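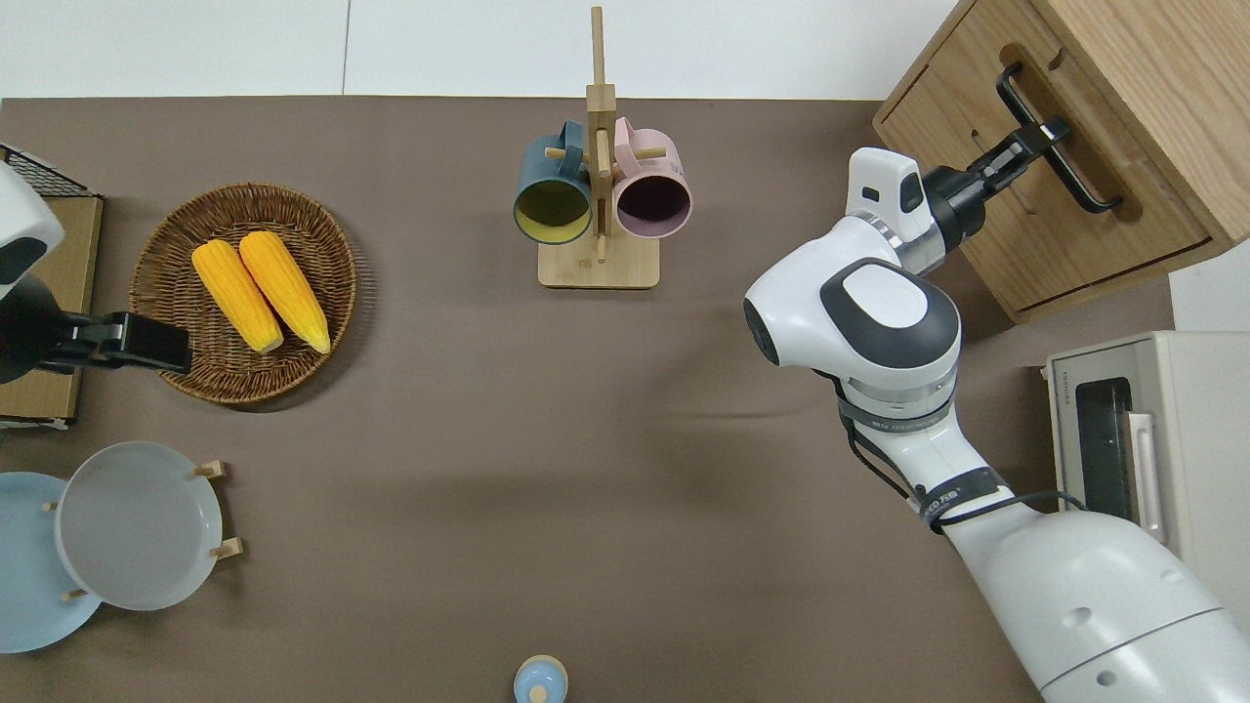
Kitchen Table Demo - Open Day Notes and Data Card

Hi! I'm Dima Kanaan and I put this folder together after our open day at Posthorpe. A lot of visitors asked if they could have the recordings from the two-arm kitchen table, so I said sure, and then of course I had to sit down and write a README. I'll try to keep it short.

What's in the folder

Recordings of the table demo, one subfolder per run. Each run has video from the head camera and a fixed camera beside the table, plus joint positions and gripper states for both arms. There are 18 runs altogether. I kept 14 as "main" and moved the rest into a subfolder called "extras" (those are the ones where we stopped partway to answer questions or let somebody's kid have a closer look).

The file called notes.txt is typed up from my notebook. My spelling in there is terrible, sorry!

How the day went

We ran it as a drop-in thing. People wandered over from the Udarholm stand next door, watched for a bit, and then picked a job from a stack of cards. The cards said stuff like "pull the drawer handle," "take hold of a plate," "move a mug." I was driving both arms the whole time, so everything you see is a person at the controls. None of it is a trained policy.

The drawer card was the favorite by a mile. I think people like it because everybody has fought with a kitchen drawer. The plates made me much more nervous - they stand up in a rack, fairly close together, and coming in from above you have to watch two rims at once. 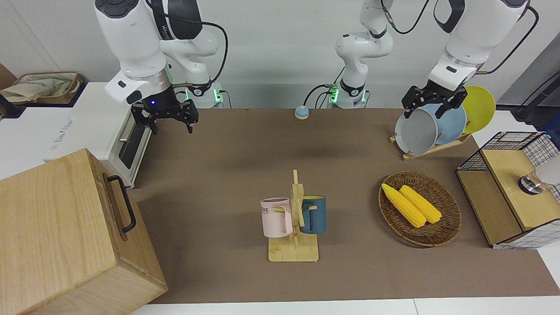
Left gripper at the plate rack, fixed camera view.

The corn got a surprising amount of love too. One lady asked me if it was lunch.

Labels

Every run has a one-line task label, copied word for word from the card. "Left" and "right" always mean the robot's own left and right. The fixed camera looks at the robot from the other side, so in that view they come out swapped. I mixed this up myself in the first version of the labels and had to go back and fix it. If you find one I missed, please tell me!

Things to know before you use it

The layout was not reset to exact positions between runs. Mugs, basket and rack all wander.
The two video streams are synced by hand and can be off by a couple of frames.
There's no audio. I took it out for the visitors' privacy.
In 2 of the extras the head camera file is shorter than the other one. I haven't figured out why.
It's a small set. Great for trying out a loader or showing a class, not really enough to train on by itself.

Thanks

To Tarawneh for lending us the space, and to the Hokaneck folks who helped me carry everything up almost 2 flights of stairs. We're hoping to do another one next June, with more cards and (please) an elevator.

Last updated 6/9/24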